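March 4, 2021 – dry stores / jar notes, long white table

Jars out of the Kiltgate cupboard and onto the table. Sorting, relabelling, deciding what gets kept. Notes for whoever picks this up in October.

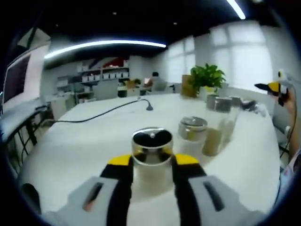
Fadwa wants it on record that the short jars should never go back behind the tall ones, she's lost two batches that way already and both got made up again from scratch for no reason. Short in front, tall at the back, and if the shelf's full then the shelf's full, start a new one. Fine by me. Writing it on the cupboard door.

State of things:

- tall jar w/ the tan stuff: pretty sure it's the Uzor malt flour, old label came off in the wash-up last year. Smells right. Not going to taste it. Treat as unknown til checked against the book
- light brown one at the back: sieved bran, second grind. Keep
- short one, pale: Gonzalo says rice starch, I had it down as potato. Iodine won't settle that one, both go blue. Needs a look at the grains under the scope
- clear one with the slight yellow down the bottom: no entry anywhere. Weigh, log, ask round before anyone tips it

Lids. All metal, all silver, so no colour code to go on. The old scheme (red dot = toasted, no dot = raw) died when the lids got swapped and no one wrote down which went where. New rule, label goes on the GLASS, never the lid. Lids travel.

Label format, please stick to it:

name / source / date in / initials

Pencil on the paper tape, not biro. Biro ran on the whole Jarnosa lot after one humid week and we had to bin the labels and half guess the contents. The grey marker is ok on glass but rubs off with ethanol, found that out too.

Tare weights: did the tall size only. 200 g nominal on the supplier sheet, book has it at 3 g over that on our balance. Going with our balance. Still to do the short size. Don't subtract the supplier figure, someone has been and it throws every moisture number out.

Seals – tip test is enough for powders. Jar on its side over a sheet of dark paper, turn it once, see if anything dusts out. If it does, new lid, don't just do it up harder. Cranking them down is how the threads got chewed on the last set. Finger tight plus a touch.

Silica sachets: one per jar, under the lid, not burried in the powder. Dug one out of the bran last time and it had split. Whole jar wasted.

Book vs cupboard: the catalogue runs up to entry 2,244 and plenty of those are long gone. Entry 67 is the one I care about, original Vorkilthorpe starter flour, should be in a tall jar on the bottom shelf. Not seen it yet. Gonzalo thinks it moved to the cold room. Fadwa thinks it got used. Check cold room first.

Table is good for this, white so spills show up straight away, but it's glossy and jars slide if there's any powder under them. Wipe between jars. Damp cloth then dry cloth. Not the blue paper, sheds everywhere.

To do
- scope the starch
- tare the short jars
- cold room for 67
- order tape, nearly out of the wide
- move the toasted grains to thier own shelf
- ask Fadwa which two batches, so they can be crossed out in the book

Gonzalo has the cupboard key til the starch is sorted.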